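Preguntas frecuentes: compra y presupuesto de pinzas manuales de registro

Última revisión: lunes, 15 de julio de 2019
Responsable de la página: Pierina Ferraro, Compras Técnicas, Filholm

Esta página recoge las consultas que recibimos de laboratorios y departamentos que preparan una partida para pinzas manuales Cerka. No sustituye a la oferta formal. Los precios se indican sin IVA.

¿Qué se compra exactamente?

El conjunto básico consta de una pinza manual con dos dedos acolchados, soporte de cámara, cámara, cable y maletín. El ordenador de descarga no está incluido. El brazo robótico en el que se ejecutará después la política entrenada se presupuesta en una partida aparte y, en la mayoría de los centros, en otro ejercicio.

¿Cuál es el precio unitario?

948 euros por conjunto básico. El precio es el mismo para la mano izquierda y la derecha; la pieza es simétrica y solo cambia la configuración de la cámara.

¿Una pinza o dos por puesto?

Depende de la tarea. Para coger y soltar objetos sueltos basta una. Si hay que sujetar un recipiente o repartir el trabajo entre ambas manos, conviene pedir dos desde el principio: la segunda pinza comprada más tarde obliga a repetir la calibración del par.

Las tareas domésticas de recogida suelen planificarse con dos. En la cocina, el operario trabaja entre la encimera y el cubo, con envases, papel y esponjas de rigidez muy distinta. 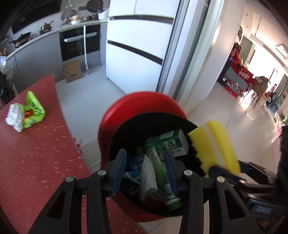

Recogida de residuos con dos pinzas. La de la derecha sujeta una esponja amarilla sobre el cubo.

¿Qué consumibles hay que prever?

Las almohadillas de los dedos. Se sirven en juegos de 2 y se sustituyen cuando el relieve pierde altura o aparecen cortes. En tareas con residuos o alimentos recomendamos un juego de repuesto por pinza y mes de campaña. Los tornillos de las articulaciones no se consideran consumible, pero deben reapretarse según el manual.

¿Hay que comprar también los objetos de la tarea?

Sí, y es la línea que más se olvida. Cubo, bolsas, envases vacíos, esponjas y papel deben figurar como material fungible. Po-yen Kuo, que lleva la planificación de campañas, pide que los envases se guarden durante las semanas anteriores; el gasto baja y la variedad de formas aumenta. Los recipientes de vidrio quedan excluidos.

¿Es necesario acondicionar un local?

Para tareas de cocina, no. Una vivienda o una cocina de oficina en uso normal es válida y aporta fondos variados. Deben comprobarse tres puntos antes de reservar el espacio: luz suficiente sin reflejo directo en la cámara, paso libre alrededor del cubo y autorización escrita para grabar. Las ventanas grandes tras la zona de trabajo pueden saturar parte de la imagen; si no se pueden cubrir, se fija la exposición a mano.

¿Qué criterios se aplican al elegir el cubo?

Boca ancha, para que la pinza entre abierta sin tocar el borde. El interior oscuro reduce el contraste con las almohadillas y con los residuos oscuros del fondo. Si el proyecto requiere segmentar el contenido, Ubaldo Vitale (Visión) aconseja presupuestar una lámpara auxiliar o bolsas claras. La altura del cubo debe permitir trabajar sin flexionar la espalda durante toda la sesión.
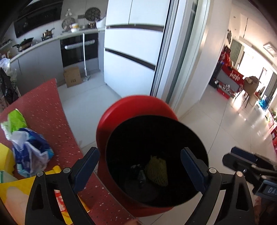
¿Cuántas demostraciones cubre una jornada?

No damos una cifra general. La estimación se hace con una sesión piloto de 30 minutos, contando solo los episodios válidos. La reposición de los objetos al estado inicial se incluye en el tiempo, no se descuenta.

¿Qué plazo de entrega tiene el pedido?

17 días laborables desde la confirmación. Los pedidos de más de un par pueden entregarse en dos envíos sin coste adicional.

¿Son compatibles las almohadillas Jolov?

El anclaje coincide, pero el grosor es distinto y altera la apertura máxima. No deben mezclarse en un mismo par ni en un mismo conjunto de datos.

¿Se puede alquilar?

Sí, a través de Siqueira, por meses naturales completos. El alquiler incluye la calibración inicial y excluye las almohadillas. Las condiciones las tramita Yen-ting Yu.

¿A quién se envía la solicitud?

A Preben Baldursdóttir, con el formulario de necesidades, el código de proyecto y el número de puestos previstos. Las solicitudes sin código de proyecto se devuelven sin valorar.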